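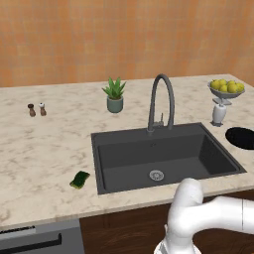
Grondley Shire Council Water Services
A thread on hard water in the Grondley and Mukcombe supply zones, what it does to kitchens and bathrooms, and what residents can do about it. Please read to the end before calling the service desk, as most common questions are answered below.

1/ Council has received a higher than usual number of enquiries about white marks on taps, sinks and benchtops. The cause in most cases is hardness in the supply. The water remains safe to drink and to cook with.

2/ Hardness is a measure of dissolved calcium and magnesium. Both minerals are picked up naturally as water passes through rock. When the water dries on a surface or is heated in a kettle, the minerals stay behind as a chalky deposit, usually called scale.

3/ Since March, Mukcombe has been supplied from the Torkmont bores while the main at Kaneko Road is being replaced. Bore water is harder than dam water. Residents who moved from one source to the other will have noticed the change, particularly in the shower.

4/ The main replacement covers 2725 metres of pipe. The works are being managed by Iraklis Tsolakis, Senior Engineer, Water Networks. Residents in affected streets receive a card in the letterbox before any interruption to supply.

5/ Benchtops. Scale can be removed from many hard surfaces with diluted white vinegar, but vinegar must not be used on marble, limestone or travertine. Acid reacts with these stones and leaves a dull patch known as an etch mark. Lemon juice and most bathroom descalers have the same effect.

6/ For natural stone, wipe up water before it dries and clean with warm water and a pH-neutral detergent. Heavy deposits around the base of a tap are best left to a stone restorer. A blade or scourer will scratch polished marble.

7/ If you are unsure what your benchtop is made of, check the paperwork from the builder or supplier. Engineered products differ, and the manufacturer's care sheet should be followed in preference to general advice, including ours.

8/ Taps. Unscrew the aerator (the small mesh fitting at the spout), soak it in vinegar for an hour, rinse and refit. Reduced flow at a single tap is very often a blocked aerator. Reduced flow at every tap in the house should be reported to us. Do the soaking in a bowl well away from stone surfaces.

9/ Kettles. Fill to cover the scale, add two tablespoons of citric acid, boil, leave for 20 minutes, empty, then boil once with fresh water and discard. Citric acid is sold in the baking aisle.

10/ Dishwashers. Cloudy glassware can be scale or it can be permanent etching of the glass. If the cloudiness comes off with vinegar, it is scale, and a higher rinse aid setting should help. Machines with a built-in softener need dishwasher salt. Table salt must not be substituted.

11/ Hot water systems. Owners of storage units should have the sacrificial anode and the relief valve checked by a licensed plumber at the interval stated in the manual. Scale on an element makes the unit use more power for the same amount of hot water.

12/ Softeners. Council does not require, recommend or supply household water softeners. Any unit connected to the plumbing must be installed by a licensed plumber with backflow protection. Water from a salt-based softener contains added sodium, and residents on a low-sodium diet should speak with their doctor.

13/ Council has been made aware of door-to-door sellers claiming to test water on behalf of the shire. Our officers carry photo identification, do not sell filters and will not ask for payment at your door. Please report any such visit.

14/ Testing. A free hardness test strip may be collected from the Grondley or Mukcombe library, limited to 2 per household. There are 300 strips available at each branch. Dip for one second, hold level and compare with the colour chart on the packet.

15/ Results may be entered on the form on our website. Pallavi Prajapati, Water Quality Officer, will use them to map differences between streets. A strip gives a general indication only and does not replace laboratory sampling.

16/ An information session will be held at Mukcombe Hall on Sat 24 June from 10 am. Haiyan Yin, Manager Water Services, will outline the program of works, and stone restorer Lambros Kouris will demonstrate the care of natural stone. Seating is limited to 100 and bookings are essential.

17/ The hall is wheelchair accessible from the car park side. Interpreters in Greek and Mandarin can be arranged through the booking line with one week's notice. Written questions for the panel may be left at either library.

18/ Water that is brown, has an unusual smell or stays cloudy after standing in a glass for several minutes is a separate matter from hardness. Please ring the 24-hour faults line, which is printed on your rates notice. Do not report faults by replying to this thread, as the account is monitored during office hours only.

19/ Media enquiries should be directed to Sofia Kontogiannis, Communications. The next update on the Kaneko Road works will be posted to this account when the section north of the roundabout has been reconnected.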